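Plivel Skin Notes
01/02/2024
Puffy eyes in the morning: what helps and what to skip
By Hazel Ostrowski

The question that comes to the front desk most often in winter is about puffiness under the eyes. People go to bed looking normal and get up with swollen lids and bags that last through breakfast. Some have had it for years. Others notice it after a holiday, a cold, or a run of short nights. I've put together what we usually tell clients at the Trisdale studio, so that you can try the simple things first and save your money.

Start by working out which kind you have. There are two, and they are often mixed up. The first is fluid. It is worst when you get up, better by noon, and it changes from day to day. The second is the soft fat that sits under the lower lid and moves forward with age. That kind looks much the same at night as it does in the morning, and it tends to run in families. Plenty of people have some of both.

An easy check is to look in the same mirror, in the same light, before breakfast and again before dinner. Do it for six days. Write down "more," "less" or "same" each time. If most of your evening notes say "less," fluid is a large part of the problem and the rest of this item should be useful. If they nearly all say "same," creams and compresses will not do much, and I would not spend a lot on them.

Salt and sleep

Fluid under the eyes usually has an ordinary cause. Salt at dinner is the first one to look at. One can of soup in my own cupboard lists 900 milligrams of sodium for a serving, and the can is two servings. Eat that at nine at night and there is a fair chance you will see it in the mirror. Soy sauce, frozen pizza, deli meat and instant noodles are the other usual ones. You do not need to cut them out. Move them to lunch for a week and see if your mornings change.

Alcohol in the evening does it too, and so does crying, which people are sometimes embarrassed to mention. A stuffy nose is another cause. If your eyes itch, or you wake up congested, treat the allergy or the cold before you treat the bags.

Then there is how you lie. Sleeping flat on your face lets fluid collect around the eyes. A second pillow helps some people, though if it gives you a stiff neck, go back to one. You can also raise the head of the bed a little with blocks under the legs. Younes Ouali at our Worker Street location did this for his reflux and found his eyes were less swollen as well. It took him a while to get used to it, and his wife still complains that the blankets slide down.

Cold compresses

Cold narrows the small blood vessels and takes some of the swelling down for a while. The effect is real but short. Expect it to get you through the morning, and use it on days when it matters to you. 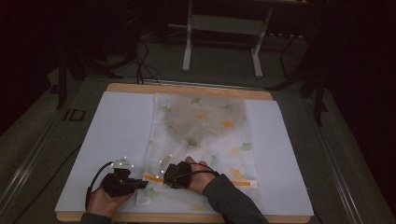
A compress works best when it is cool and light, so skip the bag of frozen peas pressed straight onto the lid. The skin there is very thin and ice can hurt it. Wet a clean cloth in cold tap water, wring it out well, fold it in half and lay it across both closed eyes for six minutes. Turn it over when the side against your skin warms up. Any soft cloth you already own is fine, and a pretty print like green, yellow and orange ginkgo leaves on white has one practical use, in that it is easy to tell from the kitchen towels and the one you clean the sink with. Give the cloth its own place in the bathroom, let it dry completely between uses, and wash it often. If you have had a stye or pink eye, use a fresh one every time and do not share it.

Cold spoons from the refrigerator also work. So do the gel masks sold in drugstores, as long as they have been in the refrigerator and not the freezer. Cucumber slices are cool and damp and do about the same thing as the cloth. Tea bags get mentioned a lot. Some clients swear by them. Let them cool fully first, and keep the liquid out of your eyes, because tea can sting and it stains pillowcases.

Massage

You can move a little fluid along with your fingertips. Wash your hands, put on a drop of plain moisturizer so that the skin does not drag, and use your ring finger. Start at the inner corner under the eye and go outward along the bone, then down in front of the ear. The pressure should be about what you would use to smooth a stamp. Do six slow passes on each side. If the skin moves into folds as you go, you are pressing too hard.

The metal and stone rollers are fine if you like them. They feel good when they are cold. I have not seen one do more than a finger does, and they need to be washed, which most people forget. Uyên Khúc, who does most of our facials, asks clients to bring theirs in and is often handed one with old cream dried around the axle.

Creams

Caffeine eye creams can tighten things up for a few hours. Look for one without fragrance, use a small amount, and put it on the bone under the eye. Anything placed too near the lashes travels into the eye by itself. If you try one and see no difference after a full tube, a more expensive one with the same ingredient is unlikely to change that.

Retinol creams are a separate matter. Used over months they can improve fine lines, and they do nothing for fluid. They can also make the area red and puffy at first. If you started one recently and your bags got worse, stop it and let the skin settle before you decide what to do. Do not use retinol while pregnant.

Please do not use hemorrhoid cream under the eyes. This tip goes around every so often. It is not made for that skin and it can irritate the eye badly.

Concealer

For days when nothing has worked, less makeup is better than more. A pale concealer over a puffy area makes it stand out. Put a shade that matches your skin in the shadow just below the bag and leave the bag itself alone. Pat it, let it sit, and check it by a window. Khôi Đồng can show you how to place it at any regular appointment, and there is no extra charge for that.

When to see a doctor

Puffiness that comes and goes with salt and sleep is not a medical problem. Call your doctor if the swelling is only on one side, if it is painful, red or warm, if your vision changes, or if you also have swelling in your ankles or face that does not go down during the day. Swelling that comes on fast with hives or trouble breathing is an emergency. We are a skin studio and we can't diagnose any of these.

If your evening notes said "same" and the bags bother you, the options are fillers or surgery on the lower lid. We do not offer either. Ask your regular doctor for a referral, and meet with two different surgeons before you agree to anything. Ask each one how often they do lower lids, what the bruising is like, and what happens if you are not happy with the result. Some people have that conversation, decide the bags are not worth an operation, and stop there, and that is a perfectly good outcome.

Studio notes

Cường Phan is back at the Worker Street location and taking new clients. The Đặng line of unscented moisturizer is out of stock at both studios and we do not have a delivery date yet. Leave your name at the desk if you want a jar set aside.

The next free skin check-in evening is in June. Bring whatever you are using now, including the half-empty tubes, and we will go through the labels with you. The Trisdale studio is at 930 Orchard, with parking behind the building.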